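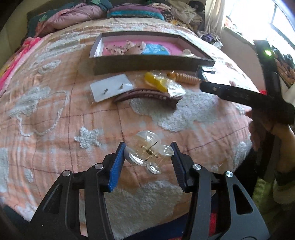 Workshop notebook / Small accessories / January

Started at the bedroom end today, mostly because the light is better there in the morning and because the plaid blanket makes everything easy to find. Anything clear or pale disappears on the gray bench top, and I have lost more than one good clip that way. On the peach-orange it all shows up nicely, though the raised fluffy shapes do grab at teeth and pins, so things want laying down gently and picking straight up again.

The job is still the sorting for the Hosholm swap table. We have hair pieces in with earrings in with things still in their wrappers, and I would like each kind to have its own tray before the month is out. I laid a first row across the bed in front of the big shallow box and worked along it from there. I'm fond of that box. The sides are low enough that you can see what you have without digging, and it takes 64 of the little paper bags standing up if you don't mind squeezing the last few.

Notes on the pieces, for whoever picks this up after me:

The petal claw is the prettiest of the lot, clear and pearly with a gold-colored coil spring at the hinge. I want it in the tray with the soft lining, spring side down. The glossy plastic marks so easily, and the ridges on the large petal would be a misery to polish.

The long arched one, mauve-brown, goes with the combs for now. I went back and forth on this — it has teeth, but it's a clip by any sensible reading, and the Codeck list I've been working from has no line for it at all. I penciled one in at the bottom, number 11, and somebody may want to write it up properly.

The card with the two metallic studs stays in its plastic sleeve. Please don't take studs off their cards to "tidy" them. We did that at Destova and spent an entire evening matching pairs under a lamp.

Wrapped things stay wrapped too, and get their own bag. The orange-brown coiled piece can go in with the stretchy ties unless someone has a better idea.

Ordered 200 more bags from Polat at 4 p.m., the same size as before, and asked for plain labels to go with them. The old labels curl in the cold and I'm tired of pressing them flat with my thumb.

Still to do: line 3 more trays, find the good tweezers, and decide about the combs — I keep putting that off, and it will probably need a second pair of eyes and a pot of tea.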